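April 3, 2020

Buladcombe shop, glue line trials, continued from the March pages.

Clamped the second set of birch panels at 8 this morning. Same hide glue as before, from the Basby tin, soaked overnight and brought up to 70 C. Spread one face only. The batch from Ortner is still in its bag and I won't open it until the Basby set is finished, so the two don't get mixed up on the shelf.

Squeeze-out was even along the long edges and thin at the corners. Same corners as last time. I think the cauls are bowed. Need to check them against the straightedge before the next set.
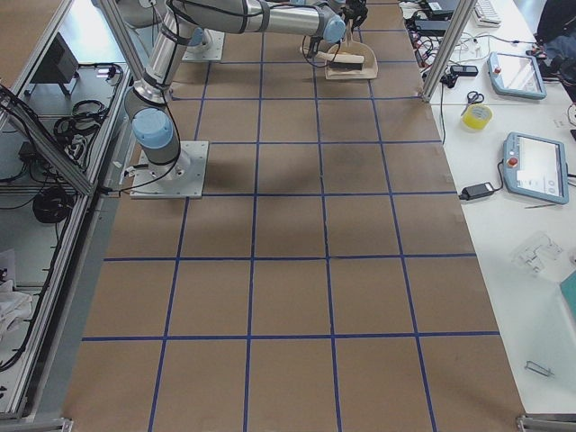
Sanding between coats went back to 400 grit after the trouble in March with scratches showing under the shellac. It loads up fast and the dust gets everywhere, including into the open glue pot if the lid is off. Lid stays on from now on. For cleanup, use a brush with black bristles and a pale wooden handle, like the one by the beige dustpan, and keep the wire one for the clamps. Wire bristles left marks on panel 2 and it had to be cut down.

Panels from the first set came out of the clamps with no gaps I could find with the feeler gauge. One has a slight cup. Stood it on edge with air on both sides. Will measure again after the weekend and write the number here.

Clirelley offcuts are for test joints only, please don't use them for shims. Two are missing.

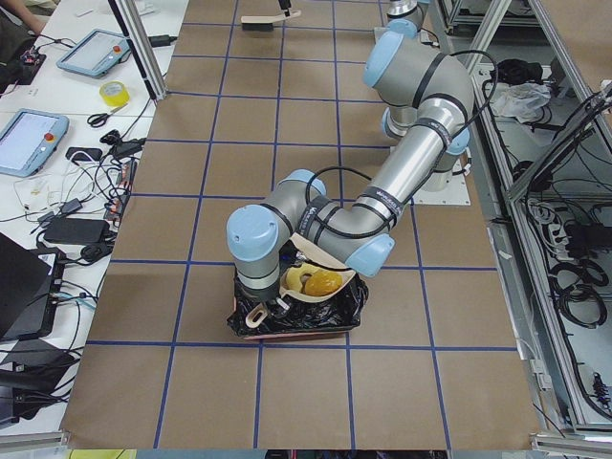
A note left on the facing page says the cup is more likely from spreading one face only, and that the next set should get glue on both faces with a shorter open time. Fair point. Will do half the Ortner panels that way and leave the rest as they are, same clamps, same cauls once they are planed.

To buy: paste wax, 400 grit, cheap glue brushes.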